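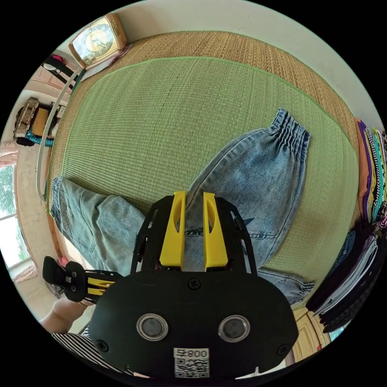

Hand-held grippers over a pair of light-blue jeans, with folded clothes on the right.

Planning Your First Gripper Setup at Home

Laundry is a wonderful place to start with grippers, and you can plan most of it before you spend a cent! A few tips for the budget:

Price them as a pair. Denim is heavy and wants to be held at two points, so one gripper alone gets frustrating fast. Jailson Assunção bought his one at a time and paid shipping twice.

Put 20 percent aside for spare fingers and screws. Ask the seller (I asked Zalter and Clineck both) whether fingers are sold separately, and get the answer in writing.

Measure your work spot first. Lay out your biggest pair of pants, legs open, then add 11 inches on every side for your elbows.

A woven mat on the floor is plenty to begin with. Save the table money for July.

Keep a clock within sight and time 30 garments by hand before you order anything. You'll want those numbers later, and it's fun to watch them drop!

Labels: write each gripper's number on the receipt too. Warranty claims go much quicker.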